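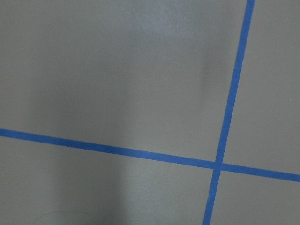
Blue tape on a grey surface.

Newsletter > World > Elections

Mokorden votes, and the coast road stays shut

Jul 6, 2025
By Valtteri Toivonen

The governing Union bloc in Mokorden has lost its majority in the regional assembly, finishing two seats short after a count that went on well into the night. The result leaves the Harbour List, a small party with most of its support in the port of Bornel, holding the seats that either side would need to form a government.

The assembly has 86 members. For most of the past decade the Union has been able to pass its budgets without help, and it fought this campaign on a promise to keep things as they were. Voters inland largely went along with that. Those on the coast did not, and turnout in Bornel was well above the level at the last election.

The main reason given on doorsteps was the coast road. It crosses into neighbouring Vavalow, and it has been closed to lorries since February, when the two governments fell out over inspection fees at the crossing. Goods for Bornel now come by the mountain route or by sea. Fish merchants say the longer trip has cost them their morning customers on the other side, and several have laid off drivers.

The Union leader, Pitkänen, blamed Vavalow for the dispute throughout the campaign and ruled out talks until the fees were withdrawn. The opposition Civic Alliance said it would open talks at once but gave few details of what it would offer. The Harbour List asked for one thing, the reopening of the road, and said it would work with whoever could bring that about.

That puts Pitkänen in an awkward place. A deal with the Harbour List would give the Union a working majority, but the price would be a visit to Vavalow that he has spent five months saying he would not make. His own back benches are divided. Members from the hill districts, where the mountain route has brought new trade to garages and cafés, are in no hurry to see the lorries go back to the coast.

The Alliance has a different problem. Even with the Harbour List it would need the support of at least some independents, and two of them have already said they will not vote for an Alliance budget. A minority government is possible under the assembly's rules, but the last one fell before its first winter was out.

Vavalow has been careful in its response. Its foreign office congratulated the people of Mokorden on a peaceful vote and made no mention of the road. Officials there have their own worries. The closure has hurt market towns on their side too, and a petition handed in last month by shopkeepers near the crossing carried 1000 signatures. The fees bring in useful money, though, and the finance ministry has been reluctant to give them up without something in return.

One proposal being discussed in both capitals is a joint inspection post, with the fees shared and a lower rate for fresh food. A version of it was drafted in the spring and dropped when the campaign began. People who have seen the draft say the technical parts were nearly settled and that the argument was over whose officers would be in charge at night.

The new assembly meets later this month to choose a speaker, and that vote will be the first test of where the Harbour List intends to sit. If no government can be formed by the end of the summer recess, the rules require a second election. None of the larger parties has much money left for one, and the Union's campaign office in Bornel has already been given up to a new tenant.

Until then Pitkänen stays on as caretaker. He can keep services running and pay wages, but he cannot sign an agreement with another government without a vote of the assembly, so lorries will be using the mountain route for some weeks yet.

Contact the newsletter desk | Copyright 2025 | Back to top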